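Guts on the Table: My Month With a Dead Desktop
8 Oct 2021 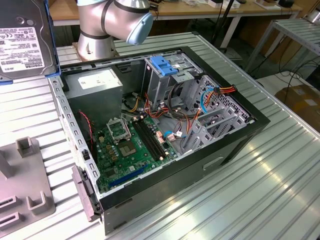 Zaid Rawashdeh told me to take the memory out first, then the hard drive, and to put every screw in something with a lid. I did the first two. The screws went in a coffee saucer, and I'm still finding them (one turned up in my slipper on Tuesday's laundry pile, don't ask).

I came to old computers by way of being cheap. My sister's desktop quit in September and the shop quoted her more than she'd paid for the couch, so I said, well, let me have a look. I had never opened a computer in my life! I had opened a toaster. But the side comes off a tower more easily than you'd think, and once it's lying down with everything facing up at you it's a bit like looking into a sewing box - all that red, orange and yellow thread, and you want to pull on it and you mustn't.

So I signed up for the evening repair class at Groscombe, 60 dollars for 4 sessions, bring your own screwdriver. Mine was a Veko with a bent tip. Crescencio Serrano runs the class and he looked at it the way my dentist looks at my gums.

The machines we learn on are old towers, and I've gotten very fond of them. Green motherboard, gray box of a power supply up in the corner, and a drive cage with a bright blue clip that I wanted to steal for my key ring. Whoever designed these liked blue. The slot for the graphics card is blue, the drive caddy is blue, and one of the SATA cables is too. The memory slots, for some reason, are plain black. You push the little tabs at the ends and the stick pops up and you feel like a surgeon.

The processor is another matter. There's a silver bracket over the socket with a lever on the side, and the first time I lifted one it made a creak that I felt in my back teeth. Crescencio says everybody winces. Take the chip straight up, hold it by the edges, set it down somewhere it can't slide. An open socket with no chip in it looks so naked that I always want to close the thing again right away, just to be polite.

Cables are where I lose time. I now take a picture with my phone before I unplug anything, and I put a scrap of masking tape on each lead with a word on it. My words are not technical. "Fat one." "Goes under." There's a small pink-and-white plug down near the memory slots that I labeled "Barbie" and I will not be taking corrections.

My sister's desktop, by the way, needed a new power supply. I ordered a secondhand one from Mundow, waited nine days, and put it in upside down, and then the right way up. She's using it again and complaining about the fan.

The Groscombe class starts over next month and I've already put my name down for the laptop one, which Zaid says is all glue and tiny ribbons. I bought a jar with a lid.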